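Fomelo cell, glove rig: right hand drops out
Opened by: Safta Mocanu
Assigned to: Sebastian Dobre
Status: Open, monitoring

Safta, 9:40
Right hand tracking freezes for 2 seconds, then jumps. Left is fine. Restarted Multach, same result. Swapped the controller batteries, same result.

Sebastian, 10:15
Check the log for "sensor lost" on the right channel. If it's there, look at the cable before you touch calibration.

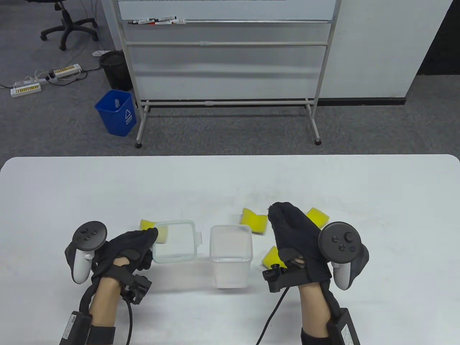
Safta, 10:50
The log has 3 "sensor lost" lines, all on the right channel. I was running the sponge task, the one with the two clear containers and the yellow sponges on the white table. Each sensor module has its own black cable hanging down toward the table edge, so I'm starting with the right one. Reseated it at both ends.

Sebastian, 11:05
Good. Make sure the strap isn't pressing on the plug. We had that on the Ye cell in December. Then run 40 cycles and don't recalibrate in between.
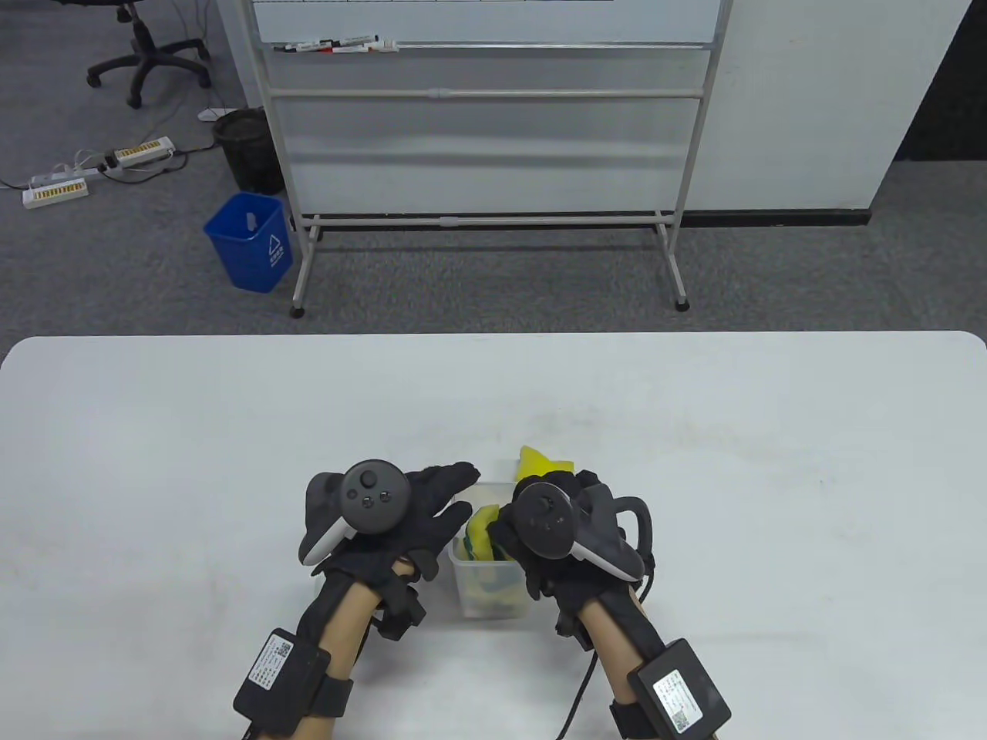 Safta, 1:30
Moved the strap up and ran all 40. One freeze, shorter than before, with the wrist turned far in. No jump after it. Log attached.

Sebastian, 1:45
Sounds like the cable is worn inside. I've asked Cisero for a new one. Keep the old one on until it arrives and leave this ticket open.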